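Fevuteck Clelden Bench Mat, Gray

Part of the Clelden range of bench coverings
Supplied by Pirnero

Overview

The Clelden is a flat rubber mat for laboratory and workshop benches. It protects the bench top from scratches, small spills and dropped tools, and it stops light items from sliding. The mat is sold in cut sheets and in rolls. It lies flat without glue on any level surface that is clean and dry.

The top face has a fine matte finish. The bottom face is ribbed in one direction. Install the mat with the ribs running from front to back, so that liquid caught underneath can drain toward the front edge and be wiped away.

Material

The mat is a two-layer nitrile sheet, 4 mm thick. The top layer is harder than the bottom layer. The two are bonded during curing and can't be separated by hand. The color runs through the full depth of the top layer, and shallow cuts do not show a different shade.
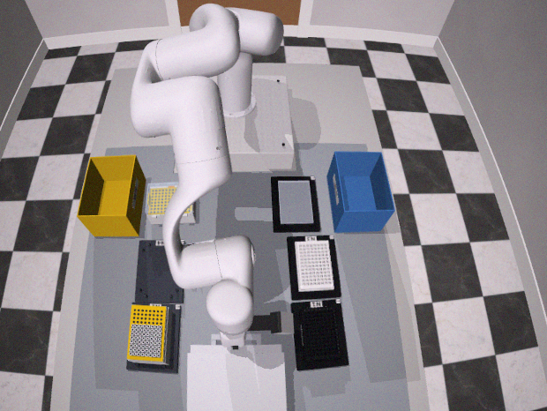
Cut sheets are supplied with square corners. Rounded corners can be ordered at the time of purchase but not added later. Rolls have a factory edge on both long sides and a rough cut at each end. Trim the rough end before fitting.

Sizes and stock codes

CB-10: sheet, 600 x 900 mm
CB-12: sheet, 600 x 1,200 mm
CB-18: sheet, 750 x 1,800 mm
CB-R8: roll, 750 mm wide, 8 m long

Sheets are cut to within 2 mm of the listed size at room temperature. Nitrile shrinks slightly in a cold store. Leave the mat unrolled for a full day before you measure or cut it.

Resistance to liquids

Water, soap solution, mineral oil and dilute alcohol have no lasting effect if wiped up the same day. Bleach solution will dull the surface after repeated contact. Acetone and other strong solvents soften the top layer within minutes and should not be used on the mat, even for cleaning. The full chemical table is in the data sheet, document 373, which ships with every order.

Wear

The top layer is tested with a rubbing wheel under a fixed load. A standard sample passes at 2,000 turns with no break in the surface. Gloss rises in the rubbed area after roughly half that number. The change in gloss is cosmetic.

Heat

The mat will take short contact with items up to 120 °C. It is not a heat shield. Hot plates and heating blocks need a separate board under them. 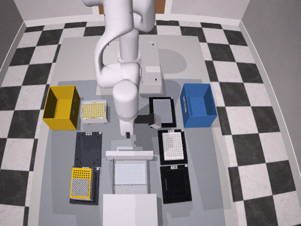

Gyula Hegyi writes that his CB-18 curled at both short ends when it came out of the tube, and that a day under flat weights brought one end down but left the other standing a few millimeters high. He asks whether double-sided tape would harm the bottom layer.

Acrylic tape is safe. Rubber-based tape leaves a residue in the ribs and should be avoided. A curl that remains after two days can usually be removed by rolling the mat the opposite way, loosely, and leaving it for an hour before laying it again. If the end still lifts, return the sheet within the warranty period.

Cutting and fitting

Use a sharp hooked blade and a steel rule. Cut from the top face in two passes, the first shallow and the second through. Scissors give a wavy edge on this thickness. Where the mat must pass around a tap or a pipe, cut a paper pattern first and mark through it with a soft pencil.

Two sheets may be laid edge to edge. Leave no gap, and do not overlap them. The Joshi joining strip (sold separately) covers the seam and has a low profile, but small wheels will still catch on it.

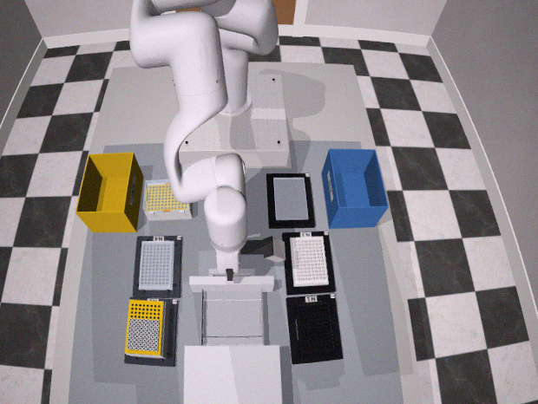
Measure the bench with everything on it, then decide what will stay. Small items can be lifted and put back on top of the mat. Heavy items are better left where they are, with the mat cut to meet them. A base block with bolt holes in its upper surface, like the one under the white arm, should be treated as fixed for this purpose, and the sheet should stop short of its front face. Allow a 3 mm gap along that line. Open bins and plates can stand directly on the mat.

Cleaning

Wipe with a damp cloth and mild soap. Rinse with clean water. Lift the mat once a month and wipe the ribs and the bench top beneath. Do not put the mat back until both are dry.

Warranty

One year against layer separation and cracking. Cuts, solvent damage and color change are not covered.

Orders and samples

Sample squares are free on request. For cut sheets and rolls, contact Nisha Pathak at the Pirnero order desk. For questions about chemical resistance, ask for Kofi Ayaaba.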